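We use cookies to remember your basket and to see which pages get read. By staying on this page you accept them. Manage settings

The Helska Complete Collection – Box Set, All Series

If you came to Helska late, as so many of us did, you will know the feeling of finishing an episode at midnight and going straight on to the next one. The comedy about two sisters running a failing ferry office in the made-up harbor town of Resholm has been on and off our screens for years now, and this is the first time the whole thing has been gathered in one box. We have had customers asking for it since the last series ended, and we are very happy to finally have it on the shelf.

You get 8 discs in a sturdy slipcase, with every episode in the order it first went out, plus the two holiday specials that were left off the earlier releases (a sore point with fans, and we understand completely). The picture has been cleaned up from the original masters, and the sound on the first series, which always was a little muddy in the ferry office, is much easier to follow.

Şükran Akgül and Beril Dağdelen play the sisters, Nell and Dora, and they are a joy together from the very first argument over the ticket machine. Gholamreza Naseri joins in the second series as the harbor inspector who can't swim, a part that was written for one episode and grew into a regular one. Remzi Tatlı wrote all the scripts himself, and his guest turn as the man with the missing canoe is still the clip people send each other. 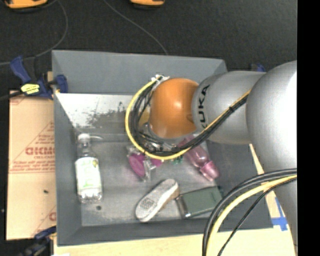

KUKA robot arm reaching into a gray bin.

The extras are generous, and we would say don't skip them. There is a long conversation with Tatlı and director Şükran Sönmez, recorded in the old ticket office set, where they talk about how the show nearly ended after 6 episodes and how the Christmas party scene was rewritten overnight. You also get 11 deleted scenes, a blooper reel for each series (the one from series two is the longest, mostly thanks to Naseri and a life jacket), and cast commentary on the pilot, the wedding episode and the finale. Akgül and Dağdelen get the giggles partway through the wedding and never quite recover – it's lovely to listen to.

Tucked in the slipcase is a printed episode guide with air dates, cast lists and short notes from Sönmez on each story. The first 1000 sets also come with a fold-out map of Resholm, drawn by the show's own designer, with the ferry office, the chip stand and Uncle Illés's boat shed all marked. We can't promise a map once those are gone, so please check the note at checkout before you order.

Details
Format: DVD, color, widescreen
Discs: 8
Subtitles: English for the hard of hearing, on all episodes and most extras
Publisher: Drirnmont Home Video
Commentary: pilot, wedding episode, finale

Orders placed now will ship in the first week of January. If you already own series one and two on their own, the discs here are new transfers, so they won't match your old ones exactly, and the menus are different too. Returns are fine as long as the wrap is still on.

Last updated: Dec 28, 2023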